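Ravn equipment plan: progress report to the Flanoson fund

Reporting period: March to 21st June

1. Status

The planning stage is on schedule. No capital has been committed. The purchase order for the first arm is held until the simulation work in section 3 is signed off, as agreed in the grant letter. Spending to date is confined to software licences, one workstation and staff time, and stands at 41 per cent of the planning budget.

2. Quotations

Three suppliers were asked to quote for a single arm with a two-finger gripper, controller, mounting pedestal and first-year support. Fiveck and Flullau replied in full. The third declined to quote for fewer than four units and has been dropped.

The Fiveck price is lower on the arm itself but leaves out the gripper coupling and the pedestal. With both added, it comes out 9 per cent above Flullau. Delivery is 13 weeks from Fiveck and 11 from Flullau. Both figures run from receipt of deposit — neither supplier will hold stock against a letter of intent.

Service terms differ more than price. Flullau replaces a failed joint on site. Fiveck requires the arm to be returned, with no loan unit. We have asked Fiveck to price a loan unit separately and expect an answer next month.

3. Simulation work

Reach, mounting height and gripper choice are being settled in simulation before any hardware is bought. The home-setting tasks use furnished rooms, so that background and lighting vary between runs. The arm stands on a fixed pedestal at the side of the table in each of them.

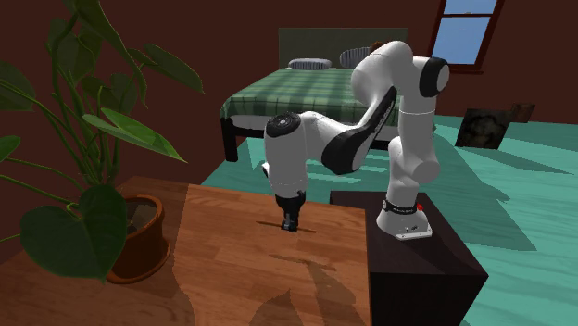 Page last changed: 21st June

In the bedroom layout the gripper holds a thin brown stick by the middle, pointing straight down over a wooden table of nearly the same colour. Low contrast between object and surface is one of the conditions the camera budget has to cover, and the present allowance may be too small. A revised camera line will be put forward with the next claim.

4. Risks

Exchange rate: both quotations are in euros and expire at the end of the quarter. Floor loading: the pedestal weight given by Flullau has not yet been checked against the lab floor survey.

5. Next period

Complete the remaining layouts. Obtain the Fiveck loan price. Submit the order recommendation and request release of the capital portion.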